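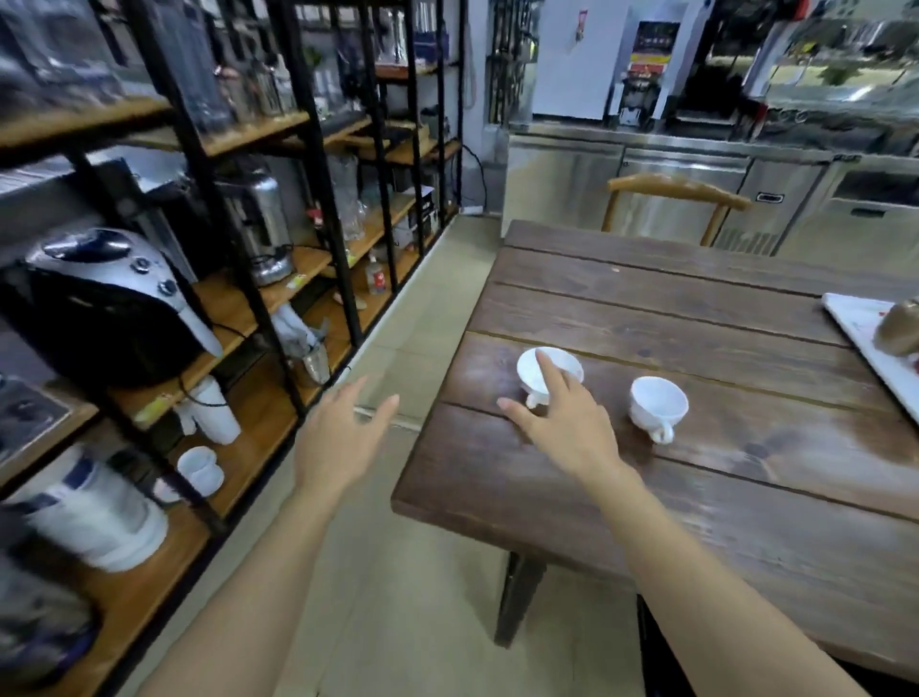

Curkstead Police Department, Community Liaison Unit

March 13, 2023

Spent the morning on the Bikham Road burglaries. Doltex finally sent over the gate logs from their warehouse, and entry 3304 is the one I had been waiting for. It puts a side gate opening well after the last shift went home. Rory Rennie thinks a copied key. I think somebody never turned theirs in last August when they let people go. I wrote up both and sent them to the detectives.

Two more residents called about the parking lot lights. I have asked the city twice now. Will try again tomorrow and copy the captain.
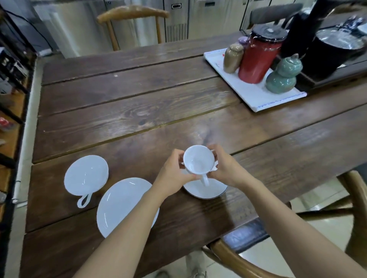
Foot patrol hours were the main thing at the afternoon meeting with the shop owners on Tufa Street. Ehsan Bhutto had a list, as usual, and most of it was fair. They want an officer walking the block at closing time, five nights a week. I told them I could promise two until the new hires finish training. There was some grumbling. I kept both hands around a small white cup while they talked it out, and wrote nothing down until they were done. They agreed to two nights for now, with a review once we have more people.

Ehsan stayed after to talk about his nephew, who wants to apply. I gave him the website and told him to have the boy call me before he fills anything out.

Got home late, over an hour after I said I would. Need to type up the meeting notes and return the spare radio.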